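Lemons, baskets, and the stuff on your counter
Speaker notes, kitchen storage talk, Brendlow library, January, 7 pm slot
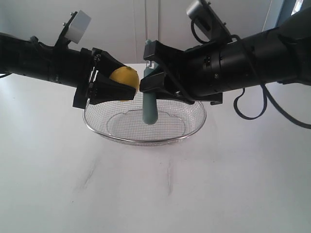 OK so start with fruit. Ask who has a bowl of fruit at home right now. Hands. Then ask who has something in that bowl that is not fruit. (Wait for the laugh, keys, batteries, the tape measure.)

Point: the bowl is where things land. Don't fight it, pick a better bowl.

Wire mesh. My big thing, spend time here. Air gets under the fruit. You can see the bottom without digging. Rinse it in the sink, shake, done. Solid ceramic looks nicer, I know, I own two. But the lemon at the bottom goes soft and you find it by smell.

Shallow over deep. Say it twice. One layer, maybe a layer and a half. Deep basket = archeology.

Lemons specificaly. Counter is fine for about 3 days if you're using them up, then fridge, in a bag, closed. Cut ones face down on a saucer. Don't store next to the onions. Somebody will ask about limes, same answer.

STORY - the Paltier kitchen. Galley, very narrow, one counter. We took everything off it and laid it all on the dining table. 29 things. Not counting the mail. Owner wanted to keep them all, then started putting them back one at a time and got bored before she got to the end. That's the method!! Putting back is work, so you only do it for what you use. Go slow on this part, last time I rushed it and people wrote down the wrong thing.

Rule for going back on the counter:
used daily, stays
used weekly, one reach away (drawer or low shelf)
anything else, up high or out the door

Odd items. Peelers, brushes, the loose handle off something. Give them one spot, not the fruit basket. A jar by the stove is OK. If the jar is full, somthing leaves.

Cowie Street house, skip if past 7:40. The one with the two colanders and no lids. If there's time do the lid thing, lids stand up on edge in a rack, pans nest.

White counters: show crumbs, show rings. Good! You wipe more. Lemon juice on real stone, wipe right away, it can etch. Laminate don't worry so much.

Handout is the Sellum sheet, both sides. Back side is the blank list, they fill it in at home. Remind them to take one per household, we ran short in the fall.

Questions. Likely ones: bananas (hang them or keep them apart), fruit flies (empty the basket, wash it, start over), where do the potatoes go (dark, cool, away from all of this).

Finish on the homework. One counter, one evening, everything off. Then stack chairs, room has to be clear by 8:30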